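Prullo is looking for four operators to record folding examples for our learning system. You guide two arms by hand controls and fold garments from a bin.
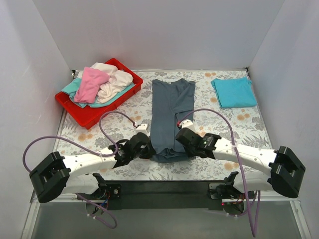
Two-arm station with a dark blue garment on the table.

Each shift is four hours. Experience with robots is not required, but patience with cloth is. We train you for eight days, with pay.
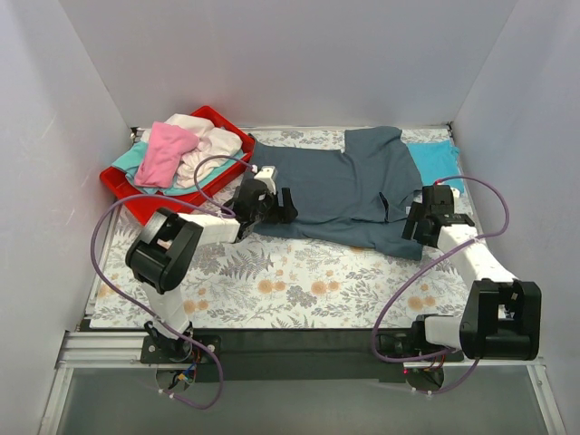

Recordings with mistakes are also kept, so please do not hide them. Write to Lizeth Villca before Friday, December 10, 2021.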